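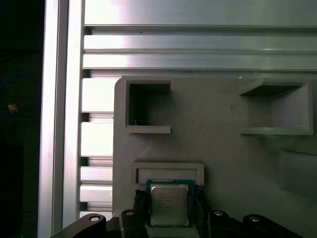
Fig. 1. Desktop processor held just under the slot in the grey panel.

Standby Power in the Kallora Computer Room
Project report, November 1, 2024

Our school was told that switching everything off at the wall would cut its electricity bill by a large amount. We wanted to see if that was true, and we doubted it.

We put a Medadeck plug-in meter on the computers in the Kallora room for 7 nights in April. On the first nights they were shut down but left plugged in. On the others the sockets were off.

Left plugged in, the room used 728 watt-hours a night. With the sockets off it used none, as expected. One computer left on by mistake used 629 watt-hours by itself before morning.

The leaflet from Molovden promises savings "for every classroom" but gives no figures and does not say how anything was measured. We asked 186 pupils if they shut down properly after lessons. Most said yes. We are not sure we believe them.

Our meter may also read badly at very low power, and we only had one to use.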